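Clearing the table after dinner, what order do you do it in?
Posted in Kitchen & Cleaning, 22 Sep 2020

Small apartment, no dishwasher, just a rack. After we eat I've got bowls and plates on a tray, rice all over the mat, napkins, wrappers. Takes me 15 minutes and I still find rice under my feet later. Dishes first or crumbs first? And how do you get rice off a mat without it going everywhere? Wet cloth just smears it. Thanks in advance, in a hurry, on my lunch break.

Abílio Sequeira

Faster
Wet cloth is the problem. Let it dry, then shake it outside. Done.

Clusberg
Depends on the mat. Mine is woven and I gave up, rice gets in the weave and stays there. Switched to a plain one in June, much better. I do the crumbs first then dishes, my wife does it the other way round, we both finish. Don't put rice down the sink though, learned that one with a plumber.

Omero
Dishes first, always. Otherwise you're brushing around bowls and knocking stuff back onto the mat. My order:

Tray stuff into the rack. Bowls and cups on their side or upside down, not standing up, or they hold water. Chopsticks go in last, they slip thru anything.
Napkins and wrappers into a bin or tub on the table so you're not walking to the trash 10 times.
Then the mat. Leave the rice on it, dont lift it yet. Small brush or scraper, push to the middle, short strokes.
Tray and table last.

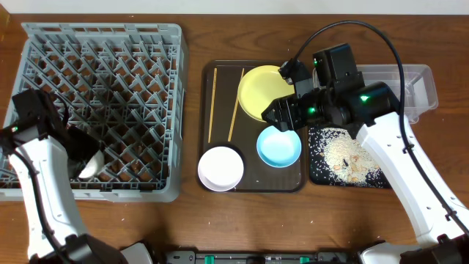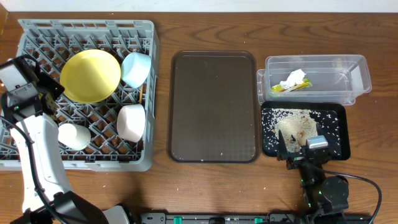
For the rack, get one with sides and an open bottom, and put a towel under it if your table is wood. Mine drips more than you'd think and I've got a ring on the table to prove it. Plates I lean, cups go on their side like the ones in the second picture, and I leave a gap between them so air gets in. Check by the tray too, there's a few white specks on the wood near its lower edge in that same one, probably rice, and those are the ones you step on later. I get them with a damp finger. Whole thing is 7 minutes for me, 12 if there's a pan.

Abílio, if its sticky rice wait till it dries like Faster said, he's right about that part.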